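Whiteboards, and the rooms they end up in

This gallery has been on the Pester pages for 25 months now, and I still get mail telling me the next board will be the one that wipes clean forever. I doubt it. I've paid anywhere up to 910 for a board, and what made the difference every time was the room: where the lights hang, and whether there's a table in the way.

The Tirport brochure promises a "glare-free writing experience" under any lighting. I'd like to see that tested under ordinary ceiling tubes, with the presenter at one end and the slow readers at the other. Fumedo says much the same thing on its site – in larger letters.

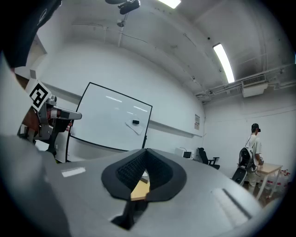

*Large board on a stand, thin black frame, ceiling lights streaking right across the surface. Eraser parked on a sheet of paper at the lower right.*

I've never been sold on stands, either. You're told they let you move the board to wherever it's needed, and then it stays by the same wall for years. White walls don't help, to my eye, as the whole end of the room turns into one bright patch. A vent unit high on the wall and ducts running along it are fine by me, provided they're quiet, and I have yet to meet a catalog that gives a straight answer on that.

Amoah now wants 759 for its matte version. If you own one, send me a picture taken with the lights on, please – the brochure shots all seem to be taken with them off.

Last updated 17th May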